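3. Simulation setup

The aim of this part of the project was to compare two controllers, Rorkia and Urov, on the same drawer task in a simulated kitchen. The arm, the gripper and the starting pose were identical in both cases. Each trial was limited to 2000 control steps, and each controller was run with 5 random seeds. Rorkia sends joint velocities. Urov sends target poses for the wrist and leaves the joint motion to the solver.

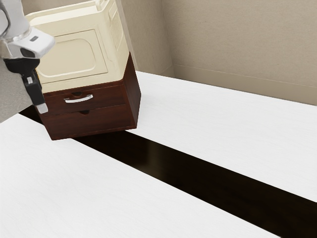 The cabinet position was changed slightly between seeds, so neither controller could rely on a stored path. A trial counted as a success when the drawer had moved past a set opening distance and stayed there until the step limit. Emmett Achterberg wrote the reset script – Nabila Mandagi checked the contact settings before the runs in June.

3.1 Camera views

We logged 4 camera streams per trial. Two of these were used as controller input. The others were kept for checking failures by hand. A view dominated by the countertop gives the controller very little to work with, and we marked those time steps in the log as low content.

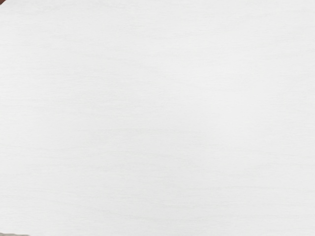
Figure 2. Camera view of the white countertop surface.

Low-content steps were not removed from the input. Removing them would have given the two controllers different amounts of data, and the comparison would no longer have been fair.

3.2 Close-range input

At close range the position of the handle has to be estimated from a partial view. Urov holds its last target when the estimate jumps by more than a fixed limit. Rorkia has no such check.

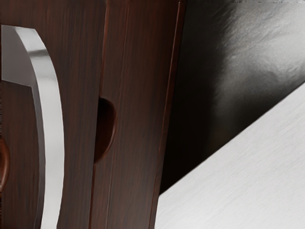 The limit was tuned on one seed only, by Idris Nicholas, and then left unchanged. Glossy surfaces were kept in the renderer – a matte version of the cabinet was prepared but not used in the results given in section 4.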